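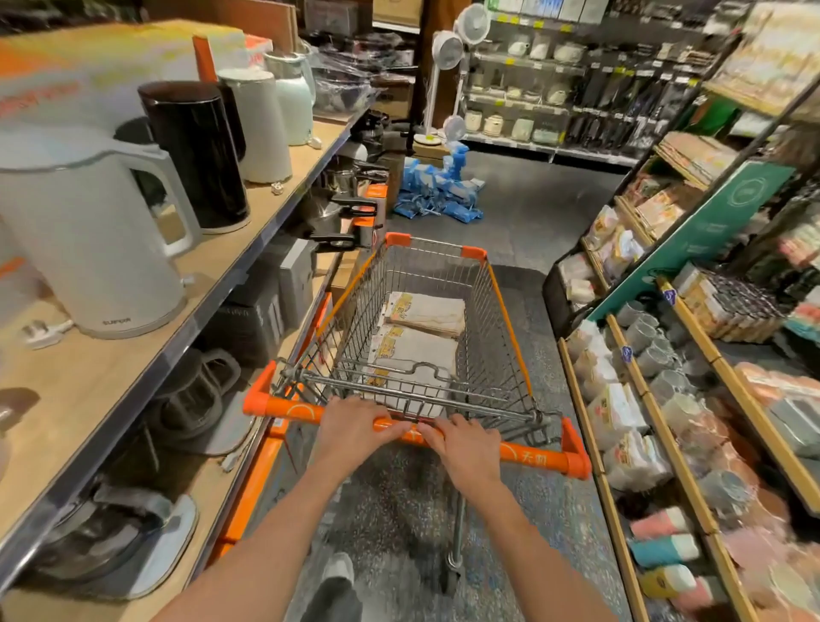

Planning a shelf-scanning robot for a mid-size housewares store, budget sanity check?

kettlecorner
Topic starter

Hi all! I've been reading this board for months and I finally have something to post. I help run a housewares and small appliance store (kettles, rice cookers, mugs, paper goods, fans in summer) and the owners have said yes to looking at a shelf-scanning robot for next year. I am way too excited about this.

The idea is simple. It drives the aisles before opening, finds gaps and wrong price tags, and hands us a list. Right now we do it by pushing a cart up and down and fixing things as we go, and it eats most of the morning.

I have two quotes. Cattaneo wants 2,000 a month on a three-year lease, service included. Tramum sells the machine outright and then charges 400 a month for the software. The purchase price is still being haggled over so I won't post it. We have 11 aisles, all with shelves on both sides.

What am I forgetting? I'd love to hear from anybody who has one running.

dockplate_dan
Congrats, this is the fun part! We leased for our first year and I'd do it the same way again. You will learn more in the first month than in all the demos put together, and if the thing hates your floor, the lease is your way out. Read the exit clause on that three-year deal, though. Ours let us out after 6 months and I wouldn't sign one that didn't.

mopbucket77
Going to be the grump. For a store that size I don't see it. Work out what the morning walk costs you in wages, put that next to the lease, and tell me they're close. The person with the cart also fixes the shelf. The robot hands you a list and somebody still has to walk.

kettlecorner
Fair point, and I did that math last week! It's closer than I thought it would be. We lose a lot of time walking aisles where everything is fine. If the list sends one person to the right shelves with the right stock already in the cart, that's a real savings. But yes, the fixing stays with us.

aisle_nine
Measure your aisles before you do anything else. Measure at the narrowest spot, with the floor displays out, on a normal day. We measured the empty floor plan like fools and then had a seasonal stack at the end of an aisle that the robot couldn't turn around. It would drive up, think about it, and back out the whole way. Pretty funny for a week.

Ask both vendors for turning space in writing, too. The width they list is just the body.

tinsnips
Seconding the above, and adding reflections. Stainless pots, glass jars, anything shrink-wrapped. Our trial unit did great on boxed goods and made a mess of the cookware. Get them to demo in YOUR worst aisle. If they only want to show you cereal boxes, be careful.

Slanted shelves were another one. Small tags at an odd angle, down low, under mugs. Ask what camera height they use and whether you can add a lower one later.

kettlecorner
Oh this is gold, thank you! Cookware is a big part of what we sell so that's going straight on my question list. Did the vendor ever get it working?

tinsnips
Partly. They retrained it on our photos and it got a lot better with pots. Glass never got good enough for me. We just left that section off the route and checked it by hand, and I'd budget for the same.

dockplate_dan
I'm going to disagree a little. Ours reads glass fine once we put a plain backing behind the shelf. Cost us next to nothing. Depends on the unit, I suppose.

mopbucket77
So now the robot needs the store redecorated.

dockplate_dan
Strips of white board, my friend. One afternoon!

route_planner_b
A few budget lines I don't see in the first post:

Wi-Fi. You may need extra access points and the vendor won't pay for them.
Charging spot. Needs a power outlet and floor space that you can't sell from.
Label work. If your shelf tags are a mix of colors and sizes, plan on reprinting.
Staff time for setup. We used Postard for the shelf map and it still took two of us.
Spare battery, if you buy.

Also look at Prusunine. They do a fixed-camera kit, no driving at all. Not for a whole store, but for a couple of problem shelves it could be cheap next to either of your quotes.

kettlecorner
Our tags are definitely a mix. Blue ones, yellow ones, you name it. Adding reprints to the sheet tonight.

And I hadn't heard of the fixed cameras! I could see those on the small appliance wall while the robot does the rest. Has anyone mixed the two?

aisle_nine
We talked about it in August and dropped it, two systems meant two lists every morning. If Tramum can read in the other one's data, go for it. Ask them before you get attached.

mopbucket77
I still say run a paid trial first and keep a log of what it misses. If the log looks good I'll eat my words.

kettlecorner
Deal! I've asked Cattaneo for a trial and I'm measuring aisles tomorrow with the displays out. Will post the widths here when I have them.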